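Two-arm robot learns to handle shoe insoles from a small set of demonstrations

Skitley and the Miranda group publish their method for soft, flat and badly behaved objects

SENNINTHORPE ROAD LABORATORY, SENINTHORPE, July 26, 2021 – The robotics company Skitley and its research partner, the Miranda group, today publish a method by which a pair of low-cost robot arms can learn to work with insoles and canvas shoes. The method uses 387 demonstrations given by human operators. Earlier work by the same team on the same task needed a much larger collection and gave weaker results.

Placing an insole in a shoe is easy for a person and remains difficult for a machine. The insole bends when it is held at one end. The opening of a canvas shoe changes its shape each time it is touched, and the laces may fall over it. One arm must keep the shoe steady while the other brings the insole, and both must react if something slips.

"We selected this task because it made our older programs fail in many different ways," said Wing-yan Wu, who leads the project at Skitley. "If the shoe is turned by a few degrees, a fixed path is of no use any more. The robot has to look again and decide again."

How the method works

In the usual approach, a control program is trained to copy the whole demonstration from beginning to end. The new method divides each demonstration at the moments when contact begins or finishes, for example when the fingers close on the insole. The control program learns the short parts separately and also learns to judge which part should come next. If a grasp is lost, it can return to the part before and try once more.

The division is made automatically from the motor current and the finger opening. Operators do not have to mark anything by hand. According to the team, this saved several weeks of work.

"At first I was not convinced," said Ozan Akgül, who wrote the software that finds the contact moments. "The current signal of a small motor is very noisy, and we had many false contacts. After we combined it with the finger opening, the divisions became clean enough for training."

The control program receives images from cameras at the wrists and from a fixed camera that sees both arms. No force sensor is used. All training was done on one ordinary office computer with one graphics card.

Results

The team tested the control program in 414 trials with shoes in different positions and directions. Three versions were compared: the complete method, a version without the division at contact, and a version which had the division but was not allowed to go back and try again. The complete method finished the task most often. The version without the division was the weakest, above all when the shoe lay on its side.

In 17 trials the complete method lost the insole and did not find it again. Most of these cases happened when the insole had moved under the shoe, where the wrist cameras could not see it well. The team reports these failures in full in the paper and considers them the most useful part for other researchers.

"We would like people to read the failure section first," said Man-lok Hung of the Miranda group. "It shows where cameras alone are not sufficient. We do not have a good answer for this yet."
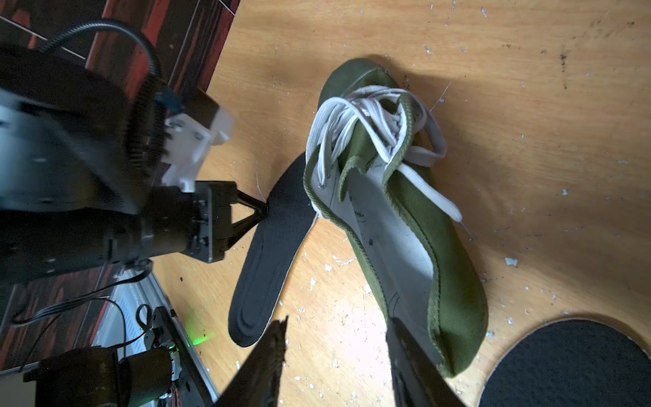
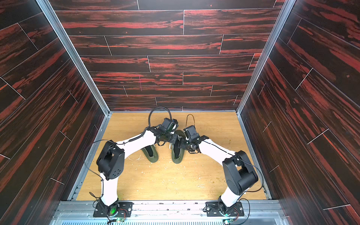

Shoes on the work surface of the two-arm station at Seninthorpe.

Availability

The paper, the training code and the complete set of demonstrations can be downloaded free of charge from the project pages of the Miranda group. Drawings for the aluminium rail and the mounting plates are included, so that other laboratories can build the same station. Commercial use of the code requires a separate licence from Skitley.

Next steps

During the coming year the partners will extend the work to lacing and to folding of soft packaging. The footwear supplier Cekavico will provide shoes of several sizes and materials for these tests. "In our packing hall, insoles are still placed by hand, and it is tiring work for the wrists," said Benjamín Salinas, production manager at Cekavico. "We do not expect a finished machine soon, but we want to follow the research closely and give our experience to it."

About Skitley

Skitley develops control software for small robot arms and offers training for laboratories and technical schools. The company is based in Seninthorpe.

About the Miranda group

The Miranda group carries out research on robot learning with simple and affordable equipment. It publishes its data and its code together with each paper.

Press contact

Shih-chieh Tsai
Communications, Skitley
Interviews with the researchers and visits to the laboratory can be arranged on request.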